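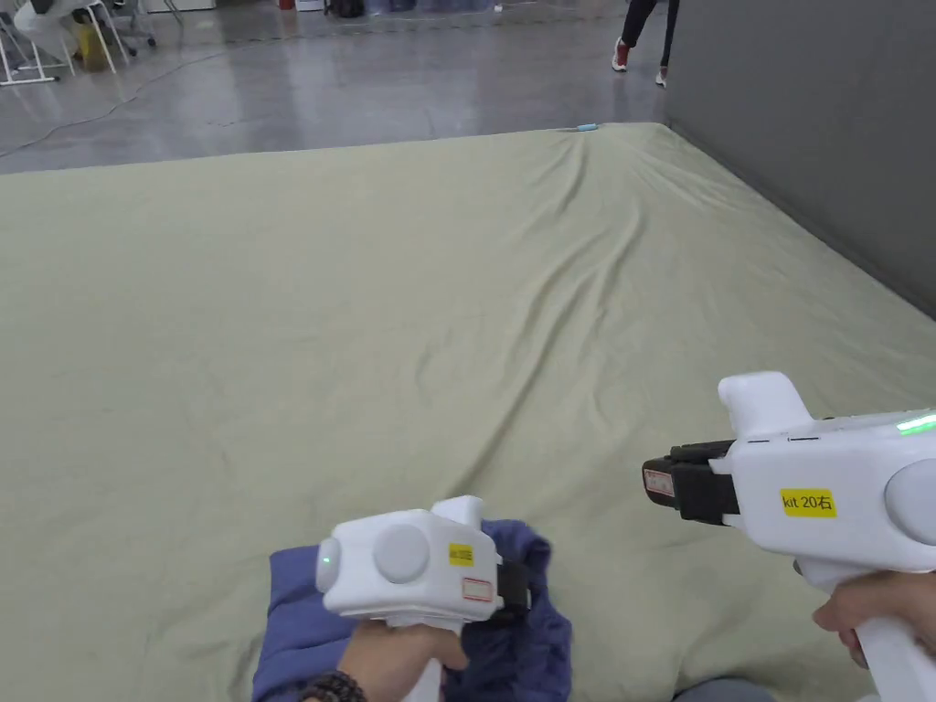
Rennie House, linen room and laundry
Walk-round checklist with comments
Checked by: Jocelyn Navarro
Went round with: Keir Kinnear
Last walk-round: January

1. Fire door to corridor closes on its own
No. Sticks on the last inch and needs a shove. Marked "adjusted" in January. I'd like to know what was adjusted, as it behaves exactly as it did then.

2. Escape route clear
Yes at 10.15. Two cages of clean sheets were in the corridor at 9.40, so I am passing this with little faith in it.

3. Extinguisher in place and in date
Yes. Bracket loose on the wall.

4. Dryer lint filters cleaned after every load
The sheet on the wall is ticked for every load, all in the same pen and, to my eye, in one sitting. Dryer 2 had a thick mat of lint in it. Fail, whatever the sheet says.

5. Dryer ducting
Dryer 1 sound. Dryer 2 crushed behind the machine where it has been pushed back too far. Keir pulled it forward while I was there. Needs a stop fixed to the floor.

6. Gas isolator labelled and reachable
Yes.

7. Electrical
Iron lead worn near the plug. Taken out of use. I was told the sticker shows it passed its test, and it does, but the sticker isn't what gets hot. Extension lead under the folding table still there from last time.

8. Shelving
Top shelf of the Jalside unit is rated at 350 kg by the makers' plate. No one could tell me what is on it. Wall fixings present on the left, none found on the right. Stack no higher than the side rails until that is put right.

9. Floor
Dry at the time. Lino lifting by the sink, taped over. Tape is not a repair.

10. Lifting and bending
Torquil Pringle says all staff have had the training. Records seen for Sorcha MacBrayne and Jessie Kerr only. Please send the rest.

11. Soiled and clean kept apart
Mostly. Red bags on the clean side of the line at the start, moved by the end.

12. Chemicals
Giltari descaler stored above eye level, cap cracked. Data sheet in the folder is for a different product. Gloves available, one size, large.

13. First aid box
Full. Eyewash out of date.

Result: not passed. Items 1, 4, 5, 7 and 8 before the next visit, the others within the month. Please don't send the form back with "done" in every box. I will be looking at the door first.

J. Navarro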